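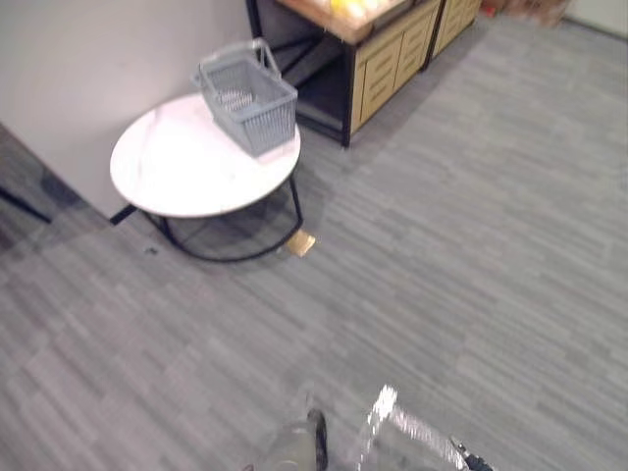
Moira Hessle

December 27, 2020

Furkemley Borough Council has a page on its website telling residents how to report a blocked drain, a dead badger, a faulty street lamp or a neighbour's bonfire. It has no page telling anyone how to report a hole in the website. I think it should have one, and so should every other public body that takes our names, addresses and card numbers over the internet.

In the summer a resident paying for a garden waste permit noticed that the reference number in the address bar matched the one on her receipt. She changed the last digit by mistake when copying the link and found herself looking at another household's permit, with the name, phone number and address filled in. She did what most decent people would do. She closed the page and tried to tell the council.

The switchboard passed her to waste services. Waste services told her that permits could not be transferred between households. She wrote to the general enquiries address and got an automatic reply, then wrote again. The fault was mended nine weeks after her first call, and only when a councillor raised it at a meeting. By then 3309 permit records had been open to anyone who could count. The council's own report says so, and to its credit the report was published in full.

The same report spends four pages on the supplier, Nolance, and on the clause in the contract that deals with testing. I have no quarrel with that. Software gets written in a hurry and bought in a hurry, and contracts ought to be tighter. But the part that bothered me was a single line near the end, which recorded that the resident's emails had been "received but not recognised as a security matter". Somebody had handed the council the answer free of charge, and there was no tray to put it in.

The remedy is cheap. A public body needs a page with a plain title, an address that goes to a person who understands what they are reading, and a promise to reply within two working days. It also needs a sentence saying that anyone who reports a fault in good faith, and who has not gone rummaging beyond it, will not be threatened with the law. There is also a small text file that can be placed on a web server so that researchers know where to write. It takes less time to put up than it takes to book the meeting room to discuss it.

Flutelbridge, which is smaller than Furkemley and no richer, has had this arrangement since January. Its officers were worried they would be swamped. They have had a steady trickle of messages, many of them useless, including a fair number of form letters from people overseas who run a free scanning tool and then ask for money. Those are a nuisance and I won't pretend otherwise. Someone has to read them. But two of the reports were serious, and both were dealt with before any harm was found.

The usual objection is that inviting reports invites attack. I have heard this from officers, from suppliers and from one insurance broker, and I have never been able to follow it. The people who want to steal records are already looking and do not wait for an invitation. The only people who are put off by the absence of a contact page are the ones who were going to be helpful.

A better objection is that a report is no use if there is no one to act on it. Most district councils have a handful of technical staff who spend their days on laptops, phones and, this year, getting the whole workforce set up at home. That is a fair point. It is also why I would like to see the work shared. The Hopkin scheme, which pools the cost of data protection advice among several councils, could take on a common reporting desk at a cost to each member of £3795 a year. That is a sum most of them would spend on resurfacing part of a car park.

There is the matter of thanks, too. The resident who found the permit fault has never had a letter. She told the local paper she would think twice before bothering again – and I can't blame her. Companies that take this seriously keep a public list of people who have helped them. A council could manage a note on headed paper.

The council is due to look at its website contract again in January. The papers so far talk about page design, search and a new form for bulky waste. I would ask members to add one more line, and to ask Nolance in writing who reads the security reports, and how quickly. If the answer is that no such person exists, they should have that in writing as well.

Related items

Why your council still wants you to change your password every month
Furkemley website contract: what the papers say
Shared services and who answers the phone
Free scanning tools and the letters that follow
Flutelbridge puts its data breach log online
Home working and the borrowed laptop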